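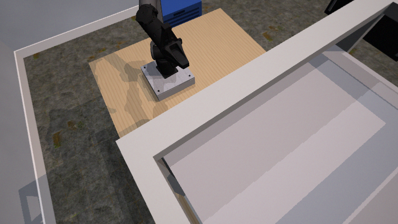

Musical Tresville: lohnt sich die deutsche Fassung?
Forum > Bühne & Musical > Aktuelle Produktionen

parkett_links
Hi zusammen, ab März läuft ja die deutsche Fassung von Tresville. Hab das Original damals auf Englisch gesehen und fand es großartig, bin jetzt aber total unsicher. Übersetzte Songtexte gehen bei mir meistens schief. War schon jemand in den Previews? Karten sind nicht billig und ich müsste anreisen, 3 Std Zug pro Strecke. Danke schon mal

souffleuse82
War in der zweiten Preview. Kurzfassung: erster Akt super, zweiter Akt zieht sich. Übersetzung besser als befürchtet. Hafenlied funktioniert auf deutsch richtig gut, beim Duett auf der Treppe hab ich zweimal zusammengezuckt. "Herz" auf "Schmerz", im Ernst, in einem Stück von heute.

Tonmischung am Anfang Katastrophe, nach 20 Min ging's.

drehbuehne
Zweiter Akt zieht sich im Original auch. War nie anders.

parkett_links
@drehbuehne fand ich überhaupt nicht! Das Gerichtsbild ist doch das Beste am ganzen Stück?

drehbuehne
Das Gerichtsbild ja. Die 25 Minuten davor nein. Drei Balladen hintereinander, alle im selben Tempo, alle vorne an der Rampe gesungen. Hätte man für die deutsche Fassung kürzen können, durfte man vermutlich nicht. Bei solchen Lizenzen ist ja oft alles festgenagelt bis zur Farbe der Vorhangschnur.

Loge7
Moin. Was mich mehr stört als die Übersetzung: das Orchester. Im Original 17 Leute im Graben. Hier 8 und der Rest vom Rechner. Und dann diese Preise?? Hab neulich ne Stadttheaterproduktion gesehen, volles Orchester, Karte für nen Bruchteil.

souffleuse82
Stadttheater ist aber subventioniert, das kann man nicht vergleichen. Der Laden muss sich über die Kasse tragen.

Loge7
Doch kann ich vergleichen. Ich sitz da und hör zu. Woher das Geld kommt ist mir als Zuschauer erstmal egal, wenn bei der Ouvertüre die Streicher nach Keyboard klingen. WEIL sie Keyboard sind.

kulissenschieber
Arbeite selber in der Branche (anderes Haus, nicht Tresville). Acht Musiker ist inzwischen üblich bei Longruns, leider. Gut arrangiert merkt das fast keiner. Schlecht arrangiert merkt es jeder. Hab die Show noch nicht gehört, also kein Urteil. Aber die Streicher sind immer das erste, was fliegt. Bläser kriegst du elektronisch noch schlechter hin.

Saal ist übrigens auch nicht zu unterschätzen, da wurde ja akustisch umgebaut.

Balkonkatze
Ich war da mit meiner Schwester und wir haben beide GEHEULT. Im zweiten Akt!! Der sich angeblich zieht. Mir doch egal ob da acht Leute sitzen oder achzig.

drehbuehne
Schön für euch, ehrlich gemeint. Gezogen hat es sich trotzdem.

parkett_links
Wo saßt ihr denn? Überlege zwischen Rang Mitte und Parkett ganz außen, kostet beides gleich.

Balkonkatze
Rang Reihe 3, ziemlich mittig. Top Sicht, nur die Stange vorne nervt wenn man klein ist. Bin 1,58 und musste mich strecken.

souffleuse82
Rang Mitte, keine Frage. Parkett außen siehst du die Hafentreppe nur halb, die steht weit links und da spielt der ganze Schluss von Akt 1.

Loge7
Parkett außen rechts geht, außen links auf keinen Fall.

fernglas_mieter
Darf ich mal kurz reingrätschen, hat jemand Vergleich zur Fassung in Drembridge? Die war ja die erste nach dem Original und angeblich mit anderem Schluss. Hab nur den Mitschnitt gehört, da fehlt die Reprise komplett.

drehbuehne
Ja, war dort vor Jahren. Schluss ohne Reprise, sie geht einfach ab, Licht aus, Ende. Viel stärker. Für die Tour haben sie die Reprise wieder reingenommen weil die Leute nicht wussten wann sie klatschen sollen. Kein Witz, stand damals so im Programmheft. Etwas netter formuliert.

fernglas_mieter
Schade. Und die deutsche ist mit Reprise?

souffleuse82
Mit. Und danach noch Applausmusik mit Mitklatschen. Muss man mögen.

kulissenschieber
Die Applausmusik ist überall Pflicht mittlerweile, da kommst du nicht mehr raus. Merch-Stand öffnet beim letzten Ton.

Balkonkatze
Ich hab ne Tasse gekauft :D

Loge7
Natürlich.

parkett_links
Nochmal zur Übersetzung bitte, das ist für mich das Entscheidende. Souffleuse schreibt besser als befürchtet. Was heißt das konkret? Sind die schnellen Nummern verständlich? Bei der Zollszene im Original versteht man ja schon auf Englisch nur jedes dritte Wort.

souffleuse82
Zollszene ist auf deutsch verständlicher als im Original, finde ich. Sie haben Silben rausgenommen und dafür Pausen gesetzt. Puristen werden meckern. Der Witz mit dem falschen Stempel ist weg, dafür gibt's einen mit dem Formular, Saal hat gelacht. Was gar nicht geht ist das Kinderlied, das klingt wie Schlager. Und die Anrede! Mal siezen sie sich, mal duzen sie sich, ohne dass was passiert wäre dazwischen. Im Englischen hat man das Problem halt nicht.

drehbuehne
Das mit dem Siezen ist mir auch aufgefallen, in der Gerichtsszene duzt sie plötzlich den Richter. Wenn das Absicht ist, hab ich's nicht kapiert.

Balkonkatze
Der Richter ist doch ihr Onkel???

drehbuehne
Ist er nicht. Er ist der Bruder vom Reeder.

Balkonkatze
Und der Reeder ist ihr Vater!

drehbuehne
Stiefvater. Aber ok, Punkt für dich.

fernglas_mieter
lol

orgelpfeife
Wer lange Anfahrt hat sollte sich vielleicht mal überlegen ob nicht das kleine Haus in Lakov die bessere Wahl ist. Die spielen gerade Bíró, Kammermusical, vier Personen, ein Klavier, ein Cello. Keine 3000 Plätze wie in diesen Hallen, sondern ein Saal für 150 Leute. Übersetzt wurde das auch, und zwar von jemandem der Deutsch kann.

Loge7
Tresville läuft aber nicht in einer Halle mit 3000 Plätzen. Das Theater hat nicht mal die Hälfte.

orgelpfeife
Ich meinte allgemein. Diese Großproduktionen. Überall dasselbe Stück, dieselben Gesten, dieselbe Beleuchtung von hier bis Asien. Wenn ich das sehen will kann ich auch ins Kino.

kulissenschieber
Naja. Von diesen Großproduktionen leben ziemlich viele Leute, auf und hinter der Bühne, mit festem Vertrag über ein Jahr oder länger. Im Kammermusical kriegst du Abendgage und fährst mit dem Regionalzug heim. Kenne beides. Künstlerisch hab ich die kleinen Sachen lieber, Miete zahl ich mit den großen.

orgelpfeife
Bestreite ich nicht. Ging um die Frage, ob sich 6 Stunden Zug lohnen.

parkett_links
Bíró kannte ich gar nicht, worum gehts da?

orgelpfeife
Familie mit Papierwarenladen, die Mutter stirbt, drei Geschwister müssen sich einigen ob verkauft wird. Klingt trocken, ist es nicht. 90 Min ohne Pause. Das Inventurlied hab ich wochenlang im Kopf gehabt.

drehbuehne
Bíró ist gut, aber völlig andere Baustelle. Wer Tresville will, will Treppe, Nebel, 20 Leute Ensemble. Das eine gegen das andere ausspielen bringt doch nix.

fernglas_mieter
Hat die kleine Bühne in Lakov inzwischen gescheite Sitze? Letztes Mal Klappstühle. Nach 90 Min wusste ich nicht mehr wie ich heiße.

orgelpfeife
Immer noch Klappstühle. Kissen mitbringen.

Loge7
Nochmal zu den Preisen weil es oben unterging: es gibt an der Abendkasse Restkarten für 40 Euro, ab 18:30 Uhr, Plätze sucht man sich nicht aus. Unter der Woche angeblich gute Chancen. Mit 3 Std Anfahrt natürlich riskant.

parkett_links
Danke!! Das wusste ich nicht. Gilt das schon in den Previews oder erst ab Premiere?

Loge7
Bei mir in den Previews gings. Danach kA.

souffleuse82
Laut Aushang an der Kasse auch danach, außer bei Feiertagen. Aber ich würd mich nicht drauf verlassen, einmal gute Kritiken und das ist vorbei.

Balkonkatze
Oder einmal schlechte, dann gibts noch mehr Karten hehe

neu_im_rang
Hallo, lese hier nur mit, aber eine Frage: kann man das mit Kindern sehen? Meine ist 9 und hört die Aufnahme rauf und runter.

souffleuse82
Spieldauer fast drei Stunden mit Pause, das wäre mein Bedenken. Inhaltlich ok, der Sturm am Ende von Akt 1 ist laut. Richtig laut. Stroboskop auch, Warnschild hängt im Foyer.

Balkonkatze
Neben uns saß ein Junge etwa in dem Alter, hat ab dem Gericht geschlafen

drehbuehne
Kann ich verstehen.

kulissenschieber
Es gibt meist auch Nachmittagsvorstellungen, mit 9 würd ich die nehmen. Aber Achtung, da spielt gern mal die Zweitbesetzung. Muss nix Schlechtes heißen! Hab schon Zweitbesetzungen gehört die die Premierenleute an die Wand gesungen haben.

neu_im_rang
Super danke, dann nachmittags. Zweitbesetzung merkt sie eh nicht. Oder doch, sie kennt jeden Atmer von der Aufnahme

parkett_links
So, hab gebucht. Rang, Reihe 4, Mitte. Wenn die Streicher wirklich so schlimm sind beschwer ich mich hier.

Loge7
Bitte ausführlich.

orgelpfeife
Und Lakov?

parkett_links
Guck ich mir auch an, ist für mich nur eine Stunde. Wie lang läuft das noch?

orgelpfeife
Bis Ende April soweit ich weiß, meistens ausverkauft. Telefonisch reservieren, das Onlineformular verschluckt Bestellungen. Bei mir zwei mal passiert.

fernglas_mieter
Falls jemand noch den Drembridge-Mitschnitt sucht, meiner ist auf Kassette und leiert. Würd gegen was Besseres tauschen. PN

drehbuehne
Hast PN.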